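Gustton opens its first tidy-up room in Cumutside this October

For immediate use

I've been running Gustton out of my spare bedroom for long enough that the postman knows my filing system better than I do, so you can imagine how pleased I am to be writing this one. From October we'll have a proper room of our own, on the first floor of the old Unnithan building in Cumutside, and anybody with a messy kitchen drawer is welcome to come and bring it with them!

I mean that quite literally. Pull the drawer out, put a tea towel over the top and carry it up the stairs (there's a lift round the back if it's a heavy one). You get a stretch of worktop, a stack of boxes and bags, plenty of tea, and one of us sitting next to you while you sort through the lot.

What we do

Gustton helps people clear the small stuff. Plenty of firms will empty your loft or take away a wardrobe, and good luck to them, but I've always been more interested in the worktop by the kettle, where the playing cards live with the cake cases and the one candle that's left from somebody's birthday. We've done 294 home visits so far and I could count on one hand the houses that didn't have a spot like that. Mine has two.

The new room came about because people kept asking if they could come to us. Some of them share a kitchen and can't spread things out, some have small children who put everything back in the wrong place, and a fair few just wanted the company. Fistidard, who make our storage boxes, offered to fit the place out with shelving, and we said yes before they'd finished the sentence.

How a session runs

Each one lasts a couple of hours, with up to 10 people in the room, and we begin the same way every time. Everything comes out onto the worktop, lids off, bags open. I know it looks worse before it looks better! Then we go through it a bit at a time, and I'd ask you not to rush the jars. People always want to hang on to a good big jar, and so do I, but tip it on its side in decent light before you decide it's clean. There are nearly always a few crumbs in the bottom.

Paper things go together, so cake cases, doilies, anything pleated that squashes easily. If they've come in a thin plastic bag that has split or gone baggy, we'll find them something with a lid. Cards and small games go in a flat tray where you can read the boxes. Little ornaments and toys get their own pot, and no, I won't make you throw any of them out. I've got a soft spot for a bunny and a strawberry cake myself. 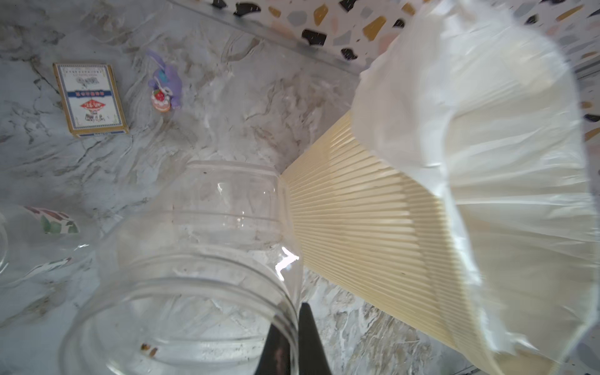
Booking and prices

A place costs £5, which covers the tea, the labels and as many paper bags as you can use. The boxes are extra if you want to take them home, but there's no need to, and a washed-out jar from your own kitchen does just as well. We've got around 225 places to fill between opening and the end of the year, in mornings and early evenings, with the evening sessions starting at half past six.

You can book through the Gustton website or by putting your head round the door once we're open. If you're coming as a pair, do book two places, as you'll want the elbow room.

Press visits

Local papers, radio and anyone who writes about homes are very welcome to sit in on a session in the opening fortnight. Just let us know beforehand so we can ask the people in the room if they mind. Bring a drawer of your own if you like, and I'll save you a place near the window.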